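Secondhand Sofas and Honest Listings
Project report by Nneka Okonkwo and Yichen Zhong
June 22, 2020

Our question was simple: do resale listings tell buyers what shape a sofa is in? We read 1478 listings on Vuklow and Sternby, most of them posted in February. The word "excellent" turned up in far too many of them, and we stopped trusting it by the second evening.

Color words were the next problem. "Espresso," "walnut" and "chocolate" were all used for what we would call dark brown. 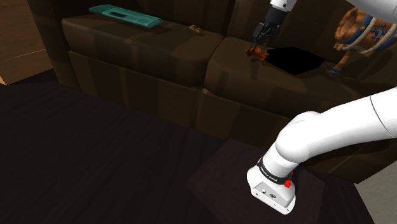
Sellers rarely gave the age of the sofa. Around 30 did, and several of those gave two different ages in the same ad. Xuelian Cui thinks this is carelessness. We are less generous – a vague age helps the seller and costs the buyer money.

Leather was worse. Many ads said "real leather" with no label or receipt to back it up. Both sites have a checkbox for material, but as far as we could tell any seller can tick it. 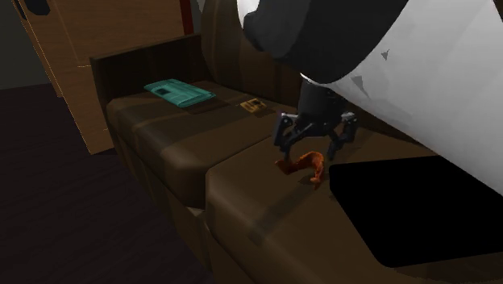
Figure 2. Brown leather sofa with a small curled orange-brown object at the seat.

We doubt that a longer form would fix much. Jianhua Wan suggested a required photo of the care label, and we would test that first. Our sample covers two sites and one season, so the results should not be stretched to resale in general.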